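Subject: Re: [tabletop-sim] Prurkosa kit, worth paying for?
From: Ineke Hoekstra

Teun Nijs wrote:
> Has anyone tried the Prurkosa simulation kit from Mertens? Their page
> says 272 tabletop tasks for 520 a year. We're on a small budget
> here in Besemton and I'd hate to buy a pile of cube stacking.

Hi Teun,

I've had the trial since December and I like it more than I expected to! Setup took me 60 minutes, most of it spent on the license server (grr). The fruit and bowl tasks are the ones I keep going back to - good colors, soft shadows, and the view from down at the gripper is nice to work with. 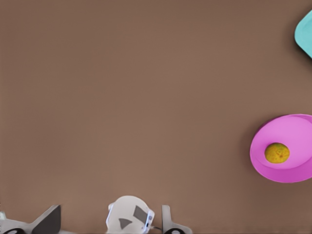

Does the yearly price cover more than one machine? Only one seat comes with it, and the five-seat version is 1,874.

My main gripe is the manual. The chapter on changing the lighting stops halfway, and I had to write to Mertens twice to get the rest. They were friendly about it, just slow.

If you're coming to the Brurnness meetup I can bring my laptop and you can poke at it yourself before you spend anything - the trial key is good for a while yet.

Ineke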